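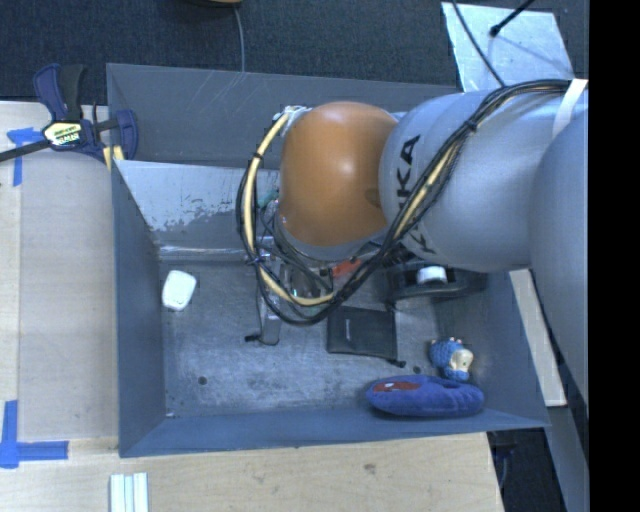
KUKA arm over the grey metal bin.

Likari Megagame Society, Members' Forum
Topic: Proposed changes to the Jullitz trade phase

Clive Bickerstaff (Game Control)
Posted August 25, 2025

Members are advised that the draft rules for the Jullitz trade phase have been revised following the August playtest. Under the revision, each delegation may submit no more than 10 orders per turn, and all orders must reach the Control desk before the 30-minute bell. Treaties between houses will continue to be recorded on the standard form. Comments are invited in this thread.

osagie_envoy
I wish to register an objection to the order limit. The Osagie delegation holds three ports and must issue separate orders for each. A uniform cap favours the inland houses, whose holdings are contiguous and can be managed on a single sheet.

harbourmaster
I would respectfully disagree. In the playtest, Osagie closed the second turn with 1,212 crowns in its treasury. The next house had 800. A modest administrative burden on the wealthiest delegation seems defensible.

osagie_envoy
The treasury figure included a loan from Jilero that fell due the following turn. It should not be relied upon as a measure of strength.

jilero_second
I can confirm the loan. The interest was never collected, as our banker had been sent to the war table. Could Control clarify whether debts are enforced by Control or by the players?

Clive Bickerstaff (Game Control)
By the players. Control will verify that a signed agreement exists but will not compel payment. See section 4 of the handbook.

tallyclerk
With respect to the cap, may I propose that convoy orders be exempt? They take very little time to adjudicate.

harbourmaster
I could support that, provided a convoy carries goods only and no troops.

osagie_envoy
That would address part of my concern. I maintain that the bell is too early.

Clive Bickerstaff (Game Control)
The convoy exemption will be added to the next draft. The bell will remain as written.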